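# Danico — food prep set

Images and notes on basic food prep at a tabletop, grouped by item and surface. Compiled by Ifigeneia Zacharopoulos, 18 January 2020.

- Images: 800
- Item classes: 49
- Cutting surfaces: 9

Labels follow the item on the board — whole, halved or sliced. Whole items also get an orientation tag (`upright` or `side`). Boards are tagged by color and by whether they have a hanging hole.

## Sample

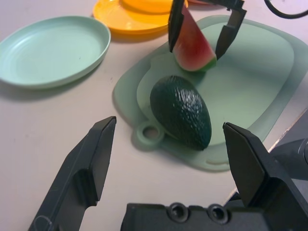 *`avocado/whole/side` — pale green plastic board, round hanging hole, white table.*

Known gap: class 8 has no halved items.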